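Cusell 複合機 ユーザーズガイド
第3章 無線LANに接続してスマートフォンから印刷する

この章では、Cusell をご家庭や小規模オフィスの無線LANにつなぎ、スマートフォンやタブレットから印刷できるようにするまでの手順を説明します。電源の接続、インクの取り付け、用紙のセットがまだの場合は、先に第2章の作業を済ませてください。

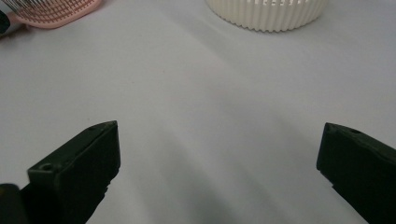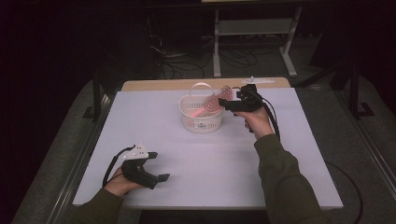

3-1 始める前に確認すること

次のものを手元に用意してください。

・無線LANルーターのネットワーク名(SSID)と暗号化キー
・印刷に使うスマートフォンまたはタブレット
・A4サイズの普通紙

ネットワーク名と暗号化キーは、多くの場合、ルーターの側面や底面のラベルに記載されています。購入後に変更した場合は、変更後のものを使います。大文字と小文字は区別されます。

注意
本機が対応している無線の周波数帯は2.4GHz帯のみです。5GHz帯のネットワーク名を選んでも接続できません。ルーターが両方の周波数帯に対応しているときは、2.4GHz帯側の名前を選んでください。スマートフォン側は、同じルーターにつながっていれば5GHz帯のままでかまいません。

本機はルーターと同じ部屋に置くことをおすすめします。別の部屋に置く場合は、接続後に「3-6 ネットワーク診断を印刷する」を行い、電波の強さを確認してください。電子レンジやコードレス電話の親機のそばは避けてください。

3-2 操作パネルから無線LANに接続する

1. 電源ボタンを押し、ランプが点滅から点灯に変わるまで待ちます。
2. ホーム画面で左右の矢印ボタンを押して[設定]を選び、OKボタンを押します。
3. [ネットワーク]→[無線LANかんたん設定]の順に選びます。周辺のネットワークの検索が始まります。検索には最大で40秒かかります。
4. 一覧から使用するネットワーク名を選び、OKボタンを押します。
5. 暗号化キーを入力します。文字の種類は[*]ボタンで切り替わります。間違えたときは[戻る]ボタンで1文字ずつ消去できます。
6. 入力が終わったら[完了]を選びます。
7. 「接続しました」と表示されたら、OKボタンを押してホーム画面に戻ります。画面右上に電波のマークが表示されます。

一覧に目的のネットワーク名が出てこないときは、手順4の画面で[再検索]を選びます。ルーターでネットワーク名を非公開にしている場合は、[手動で入力]を選んでネットワーク名を直接入力してください。

参考
文字の入力を途中でやめて3分間操作しないと、入力した内容は破棄され、ホーム画面に戻ります。

3-3 プッシュボタンで接続する(WPS対応ルーターの場合)

ルーターにWPSボタンがある場合は、暗号化キーを入力せずに接続できます。ボタンの名称や位置はルーターによって異なります。ルーターの取扱説明書をご覧ください。

1. 本機の[設定]→[ネットワーク]→[プッシュボタン設定]を選びます。
2. 「ルーターのボタンを押してください」と表示されたら、ルーターのWPSボタンをランプが点滅するまで押し続けます。
3. 本機のOKボタンを押します。
4. 接続が完了するまで待ちます。途中で電源を切らないでください。

注意
ルーターの暗号化方式がWEPに設定されていると、この方法では接続できません。また、MACアドレスフィルタリングを有効にしている場合は、あらかじめ本機のMACアドレスをルーターに登録しておきます。MACアドレスは[設定]→[本体情報]で確認できます。

3-4 アプリ「Rerkimeck」をインストールする

スマートフォンからの印刷とスキャンには、専用アプリ Rerkimeck を使用します。アプリは無料ですが、ダウンロードにかかる通信料はお客様のご負担となります。

1. スマートフォンを、本機と同じ無線LANに接続します。
2. お使いのアプリストアで「Rerkimeck」を検索し、インストールします。
3. アプリを起動し、使用許諾契約の内容を確認して[同意する]をタップします。
4. ローカルネットワークへのアクセスを求められたら、[許可]を選びます。許可しないと、アプリは本機を検出できません。
5. [プリンターを追加]をタップします。検出された機種の一覧が表示されます。
6. 一覧から Cusell を選び、[登録]をタップします。

同じネットワークに本機と同型の機種が複数あるときは、機種名の後ろに表示される英数字で見分けてください。この英数字は、本機の背面ラベルにある製造番号の末尾と同じです。アプリでわかりやすい名前に変更することもできます([プリンター情報]→[名前の変更])。

1台の本機に登録できるスマートフォンとタブレットは、合わせて20台までです。上限に達すると、新しい端末を登録できません。使わなくなった端末は、本機の[設定]→[登録端末の管理]から削除してください。

3-5 テスト印刷をする

写真を印刷する場合

1. 給紙トレイに用紙をセットし、用紙ガイドを用紙の端に合わせます。
2. アプリのホーム画面で[写真]をタップします。
3. 印刷する写真を選び、[次へ]をタップします。
4. 用紙サイズ、用紙の種類、印刷品質を設定します。
5. [印刷]をタップします。

文書を印刷する場合

1. アプリのホーム画面で[文書]をタップし、ファイルを選びます。
2. 必要に応じてページ範囲、部数、両面印刷を設定します。
3. [印刷]をタップします。

対応しているファイル形式はPDFとJPEGです。パスワードのかかったPDFは印刷できません。

給紙トレイにセットできる枚数は、写真用紙が20枚、はがきが40枚までです。それ以上重ねてセットすると、紙づまりや重送の原因になります。普通紙は、トレイ内側の上限マークを超えないようにセットしてください。

注意
・印刷中は給紙トレイを引き出さないでください。
・アプリの用紙設定と実際にセットした用紙が違うと、インクが乾きにくくなったり、余白がずれたりします。
・写真用紙は印刷面を下にしてセットします。印刷直後の面には触れないでください。

3-6 ネットワーク診断を印刷する

接続の状態は、診断シートで確認できます。

1. A4の普通紙をセットします。
2. [設定]→[ネットワーク]→[診断シートの印刷]を選びます。
3. OKボタンを押します。シートが1枚印刷されます。

シート上部の「電波強度」は5段階で表示されます。3以上であれば、通常の印刷に支障はありません。2以下のときは、本機またはルーターの置き場所を変えてから、もう一度印刷してください。

シート下部には結果コードが印刷されます。

N-00 正常に接続されています。
N-03 ネットワーク名が見つかりません。ルーターの電源と周波数帯を確認してください。
N-05 暗号化キーが違います。3-2の手順5からやり直してください。
N-20 IPアドレスを取得できません。ルーターのDHCP機能が有効になっているか確認してください。
N-40 同じIPアドレスの機器がほかにあります。本機とルーターの電源を入れ直してください。

3-7 クラウド印刷「Igwe」を使う(任意)

Igwe に登録すると、外出先からでも本機に印刷データを送ることができます。利用しない場合は、この項を飛ばして第4章に進んでください。

1. アプリのメニューから[Igwe]→[新規登録]をタップします。
2. メールアドレスとパスワードを入力します。
3. 届いたメールに記載されているリンクを開き、登録を完了します。
4. アプリに戻り、[このプリンターを関連付ける]をタップします。
5. 本機の画面に確認のメッセージが表示されたら、OKボタンを押します。

本機の電源が切れている間に送られたデータは Igwe に保管され、次に電源を入れたときに印刷されます。保管期間は3日間です。期間を過ぎたデータは自動的に削除されます。

本機を譲渡または廃棄するときは、[設定]→[初期化]→[すべての設定]を実行し、登録内容を消去してください。初期化しても、Igwe のアカウントは削除されません。アカウントの削除はアプリから行います。

3-8 うまくつながらないとき

アプリに本機が表示されない
スマートフォンがモバイル通信や来客用ネットワークにつながっていないか確認してください。来客用ネットワークでは、機器どうしの通信が制限されていることがあります。VPNを使用している場合は、一時的に無効にします。

しばらく使わないと印刷が始まらない
本機は、操作のない状態が続くとスリープに入ります。スリープからの復帰には時間がかかることがあります。復帰しない場合は電源ボタンを押してください。

ルーターを買い替えた
以前の接続情報は使えません。3-2または3-3の手順で、新しいルーターに接続し直してください。アプリの再登録は必要ありません。

上記を確認しても解決しないときは、診断シートを手元に用意し、Plekaston サポート窓口までご連絡ください。窓口では、製造番号と結果コードをお伺いします。連絡先は巻末に記載しています。

本章の内容は2023年10月10日現在のものです。アプリの画面や名称は、更新により変更されることがあります。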